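Skatgate list: Re: the April stage race, who's in?
2 min read

Hello all,

Kausar Khokhar wrote:
> Has anybody ridden the Tanoli before? I've got a place and I'm
> mostly worried about the second day. Is the long climb as bad
> as people make out, and what gearing did you use?

I rode it last year, Kausar, so I'll tell you what I remember (some of it I've tried to forget!). Day one is a nice easy opener along the river and everybody goes off far too fast. I was 46th at the first feed and feeling very pleased with myself, then spent the afternoon being passed by people who'd had a proper breakfast.
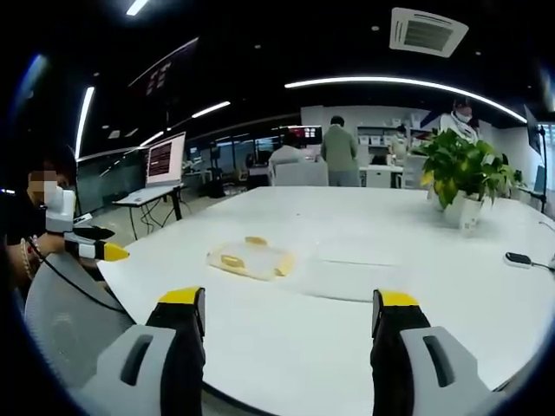 Day two is the one with the climb to Clernis. It's steady for most of the way and then there's a nasty loose bit just after the chapel where I had to get off and push. So did Slavica Jurić, who is miles better than me, so don't feel bad if you do too. I had a 34 on the front and would have swapped it for anything smaller. The descent is brilliant though, all roots and switchbacks, and you come out right by the finish with your arms like jelly.

Get your number early if you can. The queue at sign-on was awful and I only just had time to pump my tyres up before the briefing. 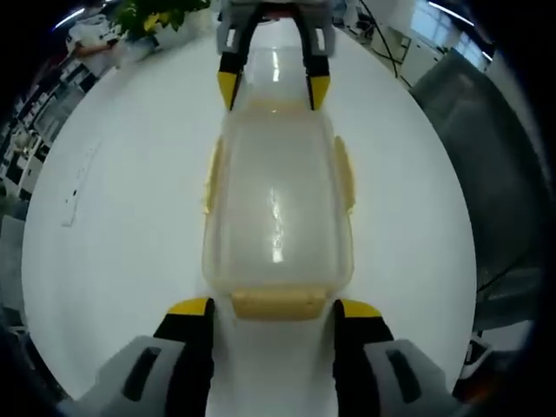 Do you need to carry your own spares on day two?
Take a tube, a quick link and a pump, as the only mechanic is at the bottom of the climb.

I'm driving over with Ester and we've room for one more bike on the rack. Shout if you want it.

Laiba Farooqui

3 comments

Adeel Warraich: I walked the loose bit as well. Wear shoes with some grip on them!

Adoración Urquijo: Is sign-on still at the school this year? The website doesn't say.

Kausar Khokhar: Thanks Laiba, yes please to the bike space. Smaller chainring ordered.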